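# Giltilcombe Looks Again at What Its Corner Stores Can Sell

Aug 10, 2018
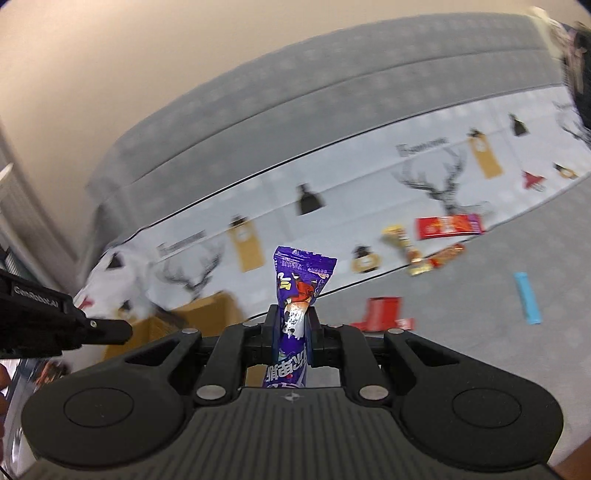
*A snack packet in a purple wrapper with Chinese characters.*

The town of Giltilcombe is reviewing the rules that decide which packaged foods a small store may put on its shelves. The review covers labels, shelf space and the yearly food permit. Store owners have until the end of the month to send in written comments.

The rule getting the most attention is the one on labels. Under the current town code, a packaged food sold in a store smaller than 1,000 square feet has to carry an English ingredient list that a shopper can read without opening or moving the package. Larger stores follow state rules and are checked by a state inspector. Smaller ones are checked by the town, and the town's inspector has read the code strictly.

For most stores this was never a problem. It became one in February, when the town wrote up Alarcón, the grocery on Mill Street, for 35 items in a single visit. Most were imported candy, crackers and dried noodles. The importer's English sticker was on the back of each package, where it usually goes, and the packages were facing forward in their racks.

Zulema Alarcón has run the store for nine years. She paid the fine, which came to 2 dollars an item, and then asked for a hearing.

"The fine was small," she said. "What took the time was turning every package around. Then customers couldn't tell what anything was, and we had to turn them all back and print cards."

The cards are still up. Each one lists the product name, the ingredients and the common allergens in type large enough to read from the aisle. Alarcón says they take one employee most of a morning each week, and that she has dropped several slow sellers to keep the work down. A line of sesame crackers went, and so did two kinds of plum candy that only a handful of people bought.

## What the draft says

The draft now in front of the town council would change three parts of the code.

The label rule would match the state's. An English sticker anywhere on the outside of the package would be enough, so long as it doesn't cover the date. Stores could still post cards if they wanted to.

The shelf rule would be dropped. It says that no more than a quarter of a small store's shelf space can hold "confections and novelties," and it was written when the town had a problem with stores selling fireworks next to the gum. The inspector's office says it has not been enforced in years and that it isn't clear how anyone would measure it.

The permit fee would go up. Small stores now pay $80 a year. The draft leaves the new figure blank, and the council is expected to fill it in after the comment period closes. This is the part owners like least.

Vicente Medina keeps the store at the bottom of Canal Road and stocks mainly bread, milk, canned goods and a rack of chips by the register. He carries almost nothing imported and has never been cited for a label. He plans to write in against the fee.

"I don't have any quarrel with the sticker part," Medina said. "But I'd be paying more for a change that doesn't touch me. If they want the money for the inspector, they should say so and say how much."

## The distributors

Part of the question sits with the companies that bring the goods in. Two of them serve most of the stores in town. Polirus delivers dry goods twice a week and puts its own English stickers on at its warehouse. Jutari, which is smaller and deals mostly in snacks and sweets, leaves the stickers to the importer, and they vary. Some are complete. Some give the ingredients and leave out the allergen line, and those would fail under the state rule too.

Jutari told its customers in a letter last month that it will check every case before it goes on a truck, beginning this fall. Stores that find a package without a full sticker can send it back for credit within ten days of delivery. Owners should keep the delivery slip, as the letter says returns without one won't be taken.

The town's inspector recommends that stores look over new stock when it arrives and set aside anything with a missing or torn label. Peanuts, tree nuts, milk, eggs, wheat, soy, fish and shellfish all have to be named. A picture on the front of a package doesn't count as a declaration, even when it plainly shows a shrimp or a peanut.

## How to comment

Comments can be mailed or dropped off at the clerk's window in Town Hall, which is open until 4:30 on weekdays. They should include the name of the store and whether the writer owns it, works there or shops there. Shoppers are welcome to write in. The clerk will also take comments in Spanish and Chinese and have them translated for the council packet — allow a few extra days for those.

Copies of the draft are at the clerk's window and at the library's front desk. The council takes up the matter at its September meeting, after the paving bids. Until it votes, the current rules stay in force, and the cards at Alarcón will stay where they are.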